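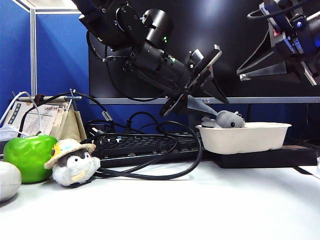
4. Honors, awards and public tributes in Brurlow

Civic awards in Brurlow are given by three kinds of bodies: the town council, the churches and private foundations. We read 81 award citations and coded each for the reason given, the type of giver and whether the ceremony was open to the public. Two readers coded every citation separately. They disagreed on 14, and these were settled by a second reading.

Service to a church or parish was the most common reason in citations from religious bodies. The foundations, Skandano in particular, tended to name legal aid and schooling. Council citations were shorter and often gave no reason beyond "long service" – a phrase we coded on its own.

4.1 Attendance and press coverage

Guest lists survive for only part of the sample. The largest ceremony, held by the Bridov Trust in September, drew roughly 700 guests, among them clergy, lawyers and local reporters. Coverage followed the rank of the guests more closely than the work being honored. Where a senior official attended, the report usually opened with that person's speech and named the recipient later.

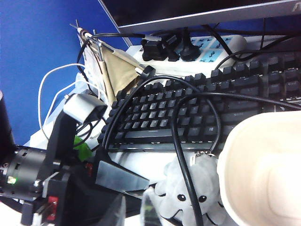
Figure 2. Keyboard with two black cables lying across it.

Open ceremonies were reported more often than closed ones, but the gap was small for the churches, which print their own newsletters. We did not code the newsletters as press. Chung Hall, the usual venue, kept no record of reporters admitted, so our counts rest on published reports alone.

3 comments | 14 shares
Contact | Copyright | Back to top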